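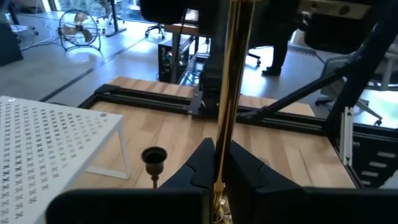
The Sallden Exchange is a regional commodity and currency exchange based in Clultasitz. It provides a marketplace for spot and forward contracts in grain, timber and base metals, together with a smaller section for foreign exchange. The exchange is operated by Sallden Market Holdings, a company owned by its trading members.

History

The exchange grew out of an informal grain market held near the river port of Plukska, where merchants agreed on prices for delivery after the harvest. Written contracts were in common use there well before a formal rulebook existed, and disputes over quality and weight were settled by private arbitration. The first rulebook was drafted by the economist Vilho Honkanen, who also served as the exchange's first secretary. It set standard contract sizes, fixed the months in which delivery could take place and required both parties to deposit margin.

Trading moved to Clultasitz when the Plukska market hall became too small for the number of dealers attending. The metals section opened there four years later and the currency section followed. Open outcry was used in all sections until the introduction of an electronic order book, known as Siriwardena after the software firm that built it. The present fee schedule took effect on 1 August 2020.

Trading

Contracts are quoted per metric ton, except for timber, which is quoted per cubic meter. Each session begins with an opening auction, in which orders are collected and matched at a single price. Continuous trading follows until the closing auction, whose result is used as the official settlement price. November is the most heavily traded delivery month in the grain section.

A contract may be suspended if its price moves beyond the daily limit set by the clearing department. During a suspension, orders may be withdrawn but not entered.

Membership

The exchange has 277 trading members, divided into full members, who may trade in every section, and associate members, who are restricted to one. Individuals and companies that are not members trade through a broker. About 2,000 client accounts were held with member brokers at the last published review.

Sallden Index

The Sallden Index tracks the settlement prices of the nearest delivery month in nine contracts, weighted by turnover. Its highest recorded close is 2,213 points. It later fell to 1,858 points during a period of weak demand for metals and a strong local currency. The weights are revised once a year, after the November contracts expire.

See also

Commodity market
Forward contract
Margin (finance)
Plukska grain market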